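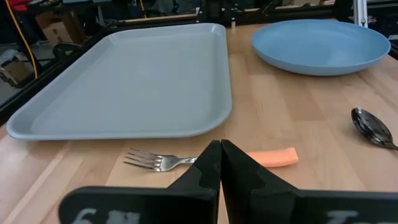
Zimovum, a robotics research company, presents this January the first results of Bruten, a method which lets a robot arm learn table clearing from a small number of human demonstrations. The work was done together with the engineering office Cundside and is now open for other laboratories to read and repeat. The test task is simple to explain: dishes and cutlery lie on a wooden table, and the arm must put each piece in its correct place. For a person this is a matter of seconds. For a gripper with two fingers, a fork with a thick orange handle and a glossy black spoon are two quite different problems, and the wrist camera sees the fork only in part when the fingers are above it.

**The question behind the work**

Many learning methods for robot arms need a very large number of demonstrations. A person guides the arm again and again, and the recordings are used to train a control model. This takes much time, and a small laboratory often can not afford it. The team of Bruten wanted to know how far the number can go down before the robot becomes unreliable.

"We did not want to build a bigger model," says Rainer Kröger, head of research at Zimovum. "We wanted to ask which moments in a demonstration carry the information. Most of the time the arm only travels through the air. The last centimeters before the grasp are different – there the person makes many small corrections, and these are what the robot should study."

**How the method works**

Bruten looks at each recording and finds the parts where the human operator slows down and corrects the position of the gripper. These parts get a higher weight during training. The free movement between them is left to an ordinary motion planner. The model receives only the picture of the wrist camera and the position of the fingers. It gets no list of the objects on the table and no measured map of the work area.

For training, the team used 300 demonstrations, recorded by 3 operators. As a comparison, a second model with the same structure was trained in the usual way with 3000 demonstrations. Both models then controlled the same arm in the same set of trials, with the pieces placed in new positions every time.

**Results**

In total, 2176 grasp attempts were recorded and checked by hand. The model trained with Bruten reached nearly the same share of successful grasps as the comparison model. With plates and trays there was no clear difference between the two. With forks the new method was slightly better, above all when the handle was lying across the path of the gripper. With dark, shiny spoons it was weaker, and the authors report this openly in their paper.

"The spoon is our difficult student," says Milagros Cisternas, who planned the trials. "When the light moves on the bowl, the model sometimes believes that the edge is in another place. It closes the fingers too early. We have some ideas, but we do not have the solution yet."

The background of the work area was not covered or cleaned up during the recordings. Cables, boxes and metal profiles remained where they were, so the model also had to learn which parts of the picture are not important. According to Siyabonga Coetzee of Cundside, this was a decision made at the beginning of the project and it was kept until the last trial.

**Next steps**

The next phase has the name Ibrahim and will begin in spring. It will look at pieces that touch each other or are stacked, a case which was left out of the present study. Aminu Akpan will lead this phase. The group also wants to test a second type of finger with a softer tip.

The paper, the training code and the complete table of trials can be requested from Zimovum free of charge for research use. The recordings themselves will follow when the file descriptions are finished.

**Press contact**

Rosângela Quintana
Communications, Zimovum
Interviews with the authors are possible in English, Spanish and German.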